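**Progress report to Orano, second period – tabletop gripper comparison, Ilcombe workshop**

Prepared by Conall Sheehan

Work this period was on the tableware set. The block set was closed out in the last report and has not been reopened.

We are comparing two finger types on the same pair of arms. The first is the stock two-finger gripper with angular plastic fingers. The second is the padded finger from Vasseur, which reached us in September, later than planned. The stock fingers have now been through the full tableware set. The padded fingers have done cups and bowls only.

Each item gets 20 attempts per finger type, from a fresh position each time. Both arms are driven by the Cletwood controller. We logged 1,580 attempts in the period, including repeats after the controller update, which made the earlier timing data unusable. The grasp results from before the update are still good and have been kept.
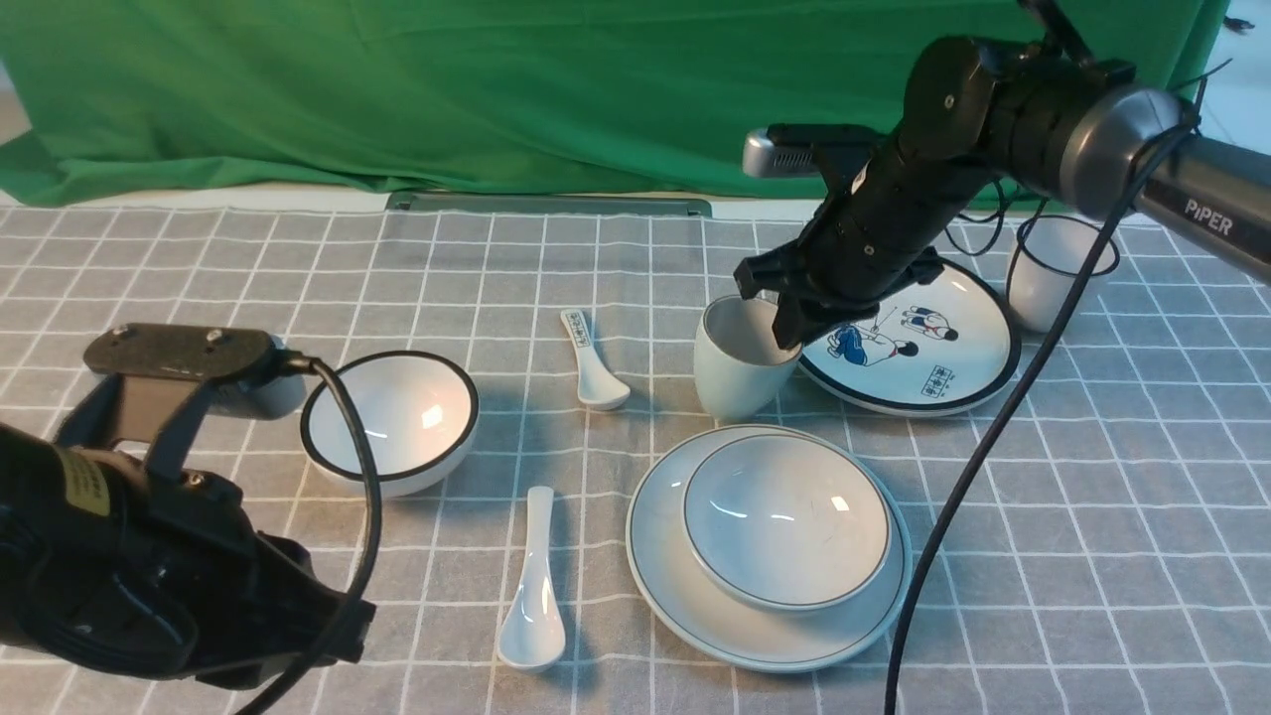 *Right arm with stock fingers, rim grasp on a cup. Bowls, plates and spoons from the same set are on the table.*

**Cups.** The rim grasp, one finger inside the mouth, is the better choice for both finger types. Gripping from outside works with the padded fingers but the stock ones slide up the taper. We have made the rim grasp the default.

**Bowls.** Mostly fine alone. A bowl on a plate is harder, as the plate shifts when the finger touches down. The glossy interiors also give poor depth readings from the wrist camera under the overhead light. We tried lowering the light and it helped a little – we would like to test a diffuser before changing anything in software.

**Plates and spoons.** Plates are the weakest result so far. The stock fingers are too thick to get under the rim, and 14 of 20 attempts on the large plate failed. Spoons can be picked up by the handle, but the angle in the gripper varies too much to place them neatly.

**Problems.** The cable on the right arm hangs onto the table and can drag on items at full reach. A clip and a shorter run are on order. We lost 8 working days to the controller update and the recalibration that followed.

**Next period**

- Padded fingers on plates and spoons
- Diffuser test with the wrist cameras
- Reroute the right arm cable
- Thinner fingertip, first print, for plates only

Spending is within the agreed amount. We ask that the unspent travel line be moved to fingertip materials – a short request form is attached for signature.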